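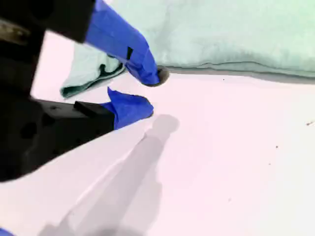 Re-taped the fingers on the folding cell this morning. Blue tape on both, same as last time. Notes for whoever has it next.

Old tape comes off completely. Don't wrap over it. Clean the pads with alcohol and let them dry before you start.

Start at the black part of the finger and work toward the tip. Overlap each turn by half. Leave the very end of the finger bare or it won't get under a hem.

Creases at the bend are fine. A loose flap is not, it catches on thin cloth. Press it down or trim it. The lower finger still has one sticking up that I need to go back to.

Jog it open and closed 15 times with no cloth, then run one towel at slow speed. If the tape creeps, do that finger over.

We change it every 3,000 picks. The last set came off early, at 233, because I wrapped it too loose.

Wipe the white table top while the arm is parked. Lint and crumbs show up in the edge finder as false corners. Pui-shan Chang lost 46 picks to that in one shift.

Tsung-han Hsu asked about the screws. Check them while the tape is off, snug only. Spare tape is in the drawer under the controller.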